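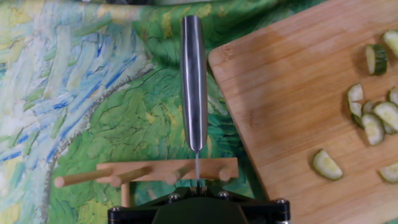

Hi all! I'm looking for ten people to help me eat a lot of cucumbers (and cut them up first). I run the lunch table at Betancur, and from August we're making salads and quick pickles for the Plovport market, so I need to try out the recipes on real people with real opinions before then.

You don't need to be a cook! You do need to be okay with a sharp kitchen knife. Every place gets a bamboo cutting board, a wooden rack and a painting-print tablecloth, which I love more than I should. Sessions run a couple of hours and you go home with whatever you pickled.

What we'll do: slice, salt, taste, argue about dill. I'd like some of you to cut thick chunks with the skin on and others to go thin, and then we'll swap.

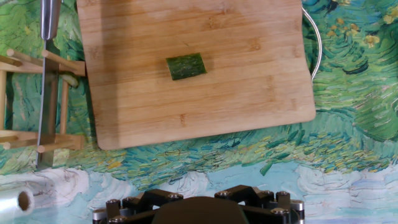 Hernán Marulanda wants to know if he has to peel his, and would like it on record that peeling a cucumber is a waste of a good cucumber. No peeling, Hernán, you're in!

We'll use tongs for serving, so fingers stay out of the bowls, please. If you have allergies (vinegar, mustard seed, garlic) tell me when you sign up and I'll work around it.

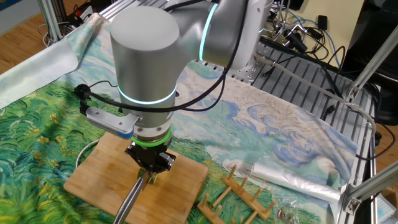

Can I bring my sister, asked a reader last time, and is there parking? Yes to sisters, as long as she signs up too, and there's parking behind the Prusovel building.

To join, leave your name at the Betancur front desk or comment under this post. Tell me how you like your pickles!

400 shares
10 comments
Last updated 03/01/2018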